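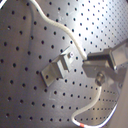
Bracket, cables and perforated panel.

Whenever I write about robots I get the same question from readers: can one do the washing-up yet? My answer is still no, at least not in my kitchen and not at a price I would pay. The better question is which parts of a chore a machine can manage, and I think the answer has more to do with screws and cables than with plates.

I spent nine years on the packing benches at Trorkeo before I started writing this blog. We had two arms on the line by the time I left. They lifted trays from one belt to another and they were good at it. The trays were all the same size and came down the belt the same way round. Everything else was done by people: untangling leads, fitting the small brackets, pushing plugs home. On a normal shift I did 308 units, and most of my time went on the lead.

A lead is awkward because it doesn't keep its shape. You pick it up in the middle and both ends go somewhere else. A person feels the pull and shifts their grip without thinking about it. For a machine that small correction is a large part of the job, and it is the same trouble you meet at home with a phone charger, a bootlace or the cord on a blind.
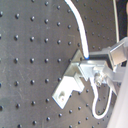
Cable work is the chore I would use to judge any of these machines. A plate can be held firmly and put down, but a cable has to be watched along its whole length. The white one hanging in a loop under the metalwork is a fair example. A loop like that can snag on a screw head or a bracket corner, and a machine that only looks at the plug end won't know about it.

Carmela Marchetti, who ran our line and now does the same job at Edex, kept a tally for me in May. She set one arm a single task, seating a plug in a fixed socket, and let it try 131 times. It managed 94. She told me a new starter would be moved to another bench with that score, though she also said it was better than she had expected.

At home the socket isn't fixed, and it is usually behind the sofa. I would pay for a machine that could load the washer and hang up shirts. I would not pay for one that needs me to stand beside it – I may as well hang the shirts myself.

My guess is that the shop floor will get there well before the house does, one small job at a time. Carmela is going to repeat the test with a softer lead, and I'll put her numbers up when she sends them.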